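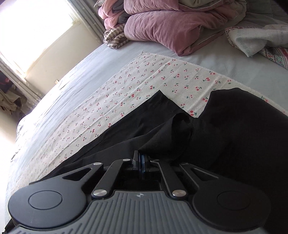
Black laundry, crumpled, January.

Up before six again. I gave up on sleep somewhere in the middle of the night and lay there listening to the pipes, and then I thought I might as well be cross in the kitchen as in bed.

I have been on the Joneck plan for two weeks now and I want to put down what I think while I still think it, before I talk myself into something. The plan, for the record, is that you do not look at a screen after supper, you take the magnesium powder in warm water, you write three things you are grateful for, and you go to bed at the same time every night no matter what. Esperanza swears by it. Esperanza also swore by the celery juice, and by the man who read her feet.

What I notice is that I go to bed at the same time every night and then I lie there at the same time every night. The powder tastes like a wet sidewalk. The gratitude list was all right for the first few evenings and then I started repeating myself. Coffee, the dog next door being quiet, coffee. I don't see how writing "coffee" is supposed to make a person drowsy.

To be fair, and I am trying to be, I did sleep through on the first weekend. But I had also spent that whole afternoon hauling the old fence panels out to the curb, and I would have slept through on a bag of gravel. The book would count that as a win for the powder. I flipped through the part at the back where people write in with their results, and every one of them was a new person by the end of the first week. One lady in there cured her knees. I'd like to know what happened to the people who wrote in to say nothing changed. I suppose they were busy being tired.

Called Amos at lunch. He reads more of this stuff than I do and believes less of it. He says half of what they tell you about sleep is common sense with a price tag, and the other half somebody made up because common sense doesn't fill a book. He asked me what I was drinking in the afternoon. I said tea. He said what kind. I said the regular kind. How many? I said I'd call him back.

So all right, the tea. I will cut the tea off at noon and see. That is free, at least. I'm a little annoyed that it took Amos to ask, when I paid for a book and a tub of powder and neither one brought it up until chapter nine, in a gray box, in small type.

The other thing I keep turning over is whether I ever slept any better than this. I say I used to. I told Esperanza I used to sleep like a stone. But I went and got down the old diary from the apartment on Lunurton, to check, and there I am, page after page, complaining. Up at four. Up at five. Heard the trash truck again. I had forgotten every bit of it. If you had asked me last week I would have sworn on anything you liked that those were my good sleeping years. It makes me wonder what else I've got filed under the good years.

Mother never slept either, now that I think about it. She ironed. You would come down for a glass of water and there she'd be with the radio low, doing pillowcases, and she never called it a problem or bought anything for it. I can't say she was cheerful in the mornings. I can't say she wasn't tired. She just didn't have a name for it, and I don't know if that's better or if it's only cheaper.

Did not iron. Paid the gas bill, found the other glove, threw out the soup. Walked down to the library and back in the afternoon because the book says daylight, and I will give them daylight, it did feel good on my face, though it was cold enough that I cut it short at the bridge. Took out a mystery I'm fairly sure I have read before. Esperanza texted to ask how the plan was going and I wrote back "fine," and then felt bad about it and wrote "not sure," and she sent me a link to a pillow.

I looked at the pillow. It costs more than my coat. It has a "memory zone." I closed the page and then I opened it again to see if you could send it back, and you can, but only in the first thirty days and only if you keep the box, and who keeps a box that size? So no pillow.

It is now a bit past nine and I'm writing this with the lamp on in place of my three things. I'll finish out the tub, since I paid for it. No tea after noon tomorrow. If I'm up at four I am not going to lie there being disciplined about it, I am going to get up and read the mystery and find out if it was the brother-in-law.

Need stamps. Need to call about the gutter.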